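When Maysoun Yammine talks about gripper rules, she tends to start with lunch. "People expect me to begin with emergency stops," she told me over tea at Damgaard one afternoon in December, "and I do get there, I promise! But food is where the good habits show."

The house rules she wrote with Corrado Monti run to 14 points, and she is fondest of number 9, on soft items: come in open, straddle the thing, and only then close. "Bread forgives you a little, ham a little less, and a leaf of lettuce hardly at all," she said, laughing. Corrado, who had been listening from the doorway, added that the markers on both fingers must stay clean and in plain view, "every single session, even when you're hungry."

They ask newcomers to leave the table as a real meal would be, with the beans, the sausage and the bottle all staying put, and to work around them patiently.

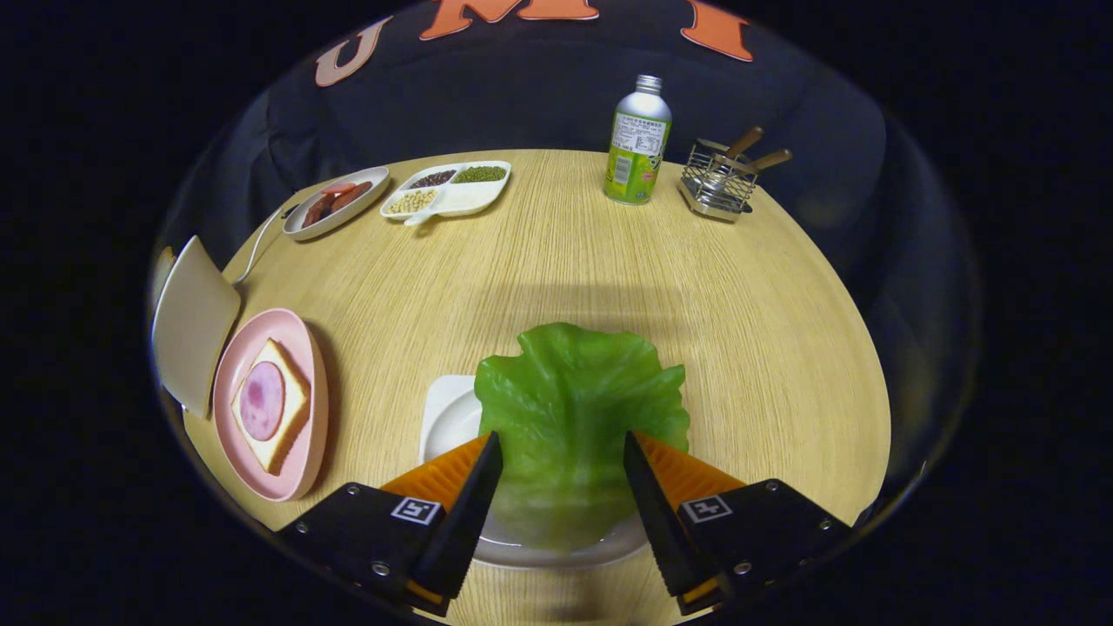
## What the rules leave out

Speed, mostly. "We had a number in there once," Maysoun said, "and everyone chased it, so out it went."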